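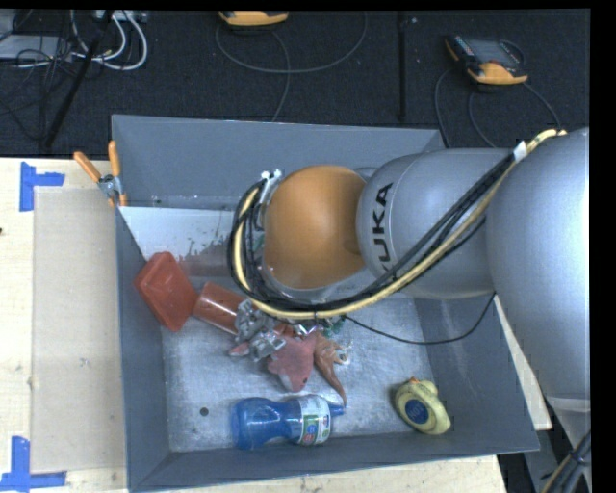 The bin, the duck, and the KUKA, mid-reach.

So I promised a few of you that I'd write down our rules for working around the arm, and I kept putting it off because I thought they'd look silly typed out. Then Dalia Luik came by on Sunday with a bag of pastries and asked where she could read them, and I had to admit that most of them lived in my head and the rest on a sticky note under my keyboard. (The pastries were wonderful, by the way, and I will be asking for the recipe.)

The first rule is the one I'm fussiest about, and it's cables. On an arm like this the hose and wiring ride along on the outside, so every time you teach a new pose you have to think about where all that slack is going to end up. Look at the thin black one dipping into the bin there! I used to watch only the gripper and feel very pleased with myself. Now we step through any new path at low speed, one of us on the pendant with a thumb ready and the other doing nothing at all except watching the lines. If the watcher says stop, we stop, and we don't argue about it until the arm is standing still.

Second, tape. We mark the table with blue tape, and if a strip gets scuffed or starts to lift, it gets replaced before the next run and we check the positions all over again. I lost an entire afternoon once to a strip I had "fixed" by pressing it down with my sleeve, and Triin still brings it up.

Third is pendants. Hang them up or put them somewhere you can reach without leaning over anything, and keep the cable out of the walkway. I'm the worst offender in the room on this one, as anybody who looks at the floor behind that table can tell, so please take it as a rule I believe in and am still learning to follow.

Then there's the log, which Rūta Navickas talked me into when she was over at Wetelside. Every pick gets a line, the misses too, with the object and the speed and who was on the pendant. We do 100 picks before we change anything, even when pick 5 is ugly and my fingers are itching to fiddle with the grip force. It's so hard to leave it alone! But I can go back and compare now, and I never could before.

Jurgita wants me to add a section on what people should wear (hair tied back, no scarves, no dangly badges), and she's right, so I'll get to it once I've found the sticky note again.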